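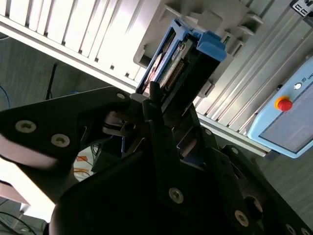 A hard drive in its blue caddy, held at the mouth of the drive cage.

Disassembly research at Mukgate has moved from phone casings to desktop towers. The Lokmont policy was trained on 509 teleoperated demonstrations of drive handling, with a wrist camera as its main input. Cables are the hard part – they deform, and they hide the connectors behind them.
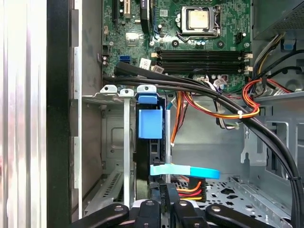
Sang Khúc argues that the wrist view alone is too narrow for cable work, and would sooner see a second fixed camera than another 2000 demonstrations.

The Tandow baseline plans a full grasp before moving. Lokmont instead corrects its approach in short steps, at a cost of 2 extra seconds per attempt. Both were scored over 284 trials, with misaligned caddies logged separately by colour of tower. 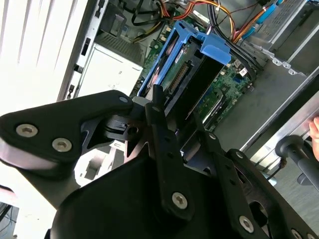 The gripper at the blue caddy, motherboard behind.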